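Trurnville Public Works Newsletter

Print this page | E-mail this page
Shares: 4

Changes to Household Waste Sorting Take Effect in March

The Department of Public Works has completed its review of curbside collection in Trurnville and will introduce revised sorting rules in March. The rules apply to all single-family homes and to apartment buildings served by the Nostside and Wallner routes. Buildings with private haulers should follow the instructions of their own contractor.

The largest change concerns soft plastics. Snack bags, bread bags, shrink wrap and similar items may no longer be placed in the blue recycling cart. The regional sorting plant operated by Travaser has informed the Department that these materials wrap around the rollers of its screens and must be cut away by hand while the line is stopped. Residents are asked to put them in the household trash until a separate drop-off point opens at the Nostside yard.

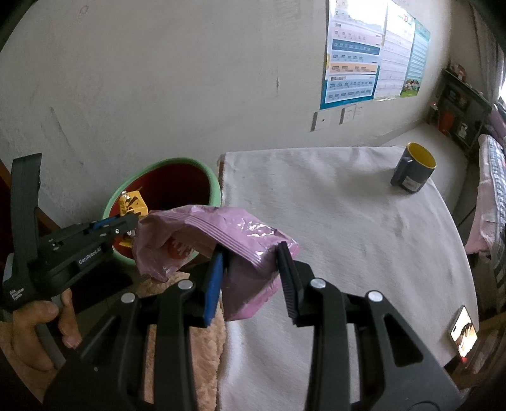
A crinkled pink snack bag. Soft plastics belong in the trash.

Rigid plastic bottles, tubs and jugs are still accepted. They should be empty, and caps may be left on. Paper and cardboard should be kept dry and flattened. Glass will continue to be collected on its own schedule, which has not changed.

"Most of the questions we receive are about packaging that looks like paper and is lined with plastic or foil," said Stamatia Gavalas, Collections Supervisor. "If a resident cannot tell, we would prefer that the item go in the trash. One load with too much of the wrong material can be turned away at the gate, and the town then pays for it twice."

Carts that contain soft plastics will receive a printed notice during the first month. After that period, crews may leave a cart uncollected until the contents have been corrected. No fines are planned at this time.

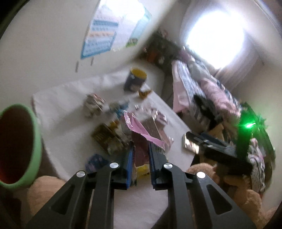
Black jaw arms with blue finger pads.

The Department will mail a new sorting guide to 900 households on the two routes. A further 200 copies will be held at the Town Hall front desk and at the Wallner branch library. Large-print copies are available on request -- please allow one week for delivery.

Owners of apartment buildings may also order lid labels for shared bins at no charge. The Department has 600 labels in stock, and orders will be filled as they are received. Verena Lüthi, Recycling Coordinator, will visit larger buildings on request to advise on the placement of bins and signs. Requests should name the building, the number of units and a contact person.

Residents who need a replacement cart should use the existing form. Carts damaged during collection are replaced free of charge.

Comments (4)

Contact Public Works | Copyright Town of Trurnville | Back to top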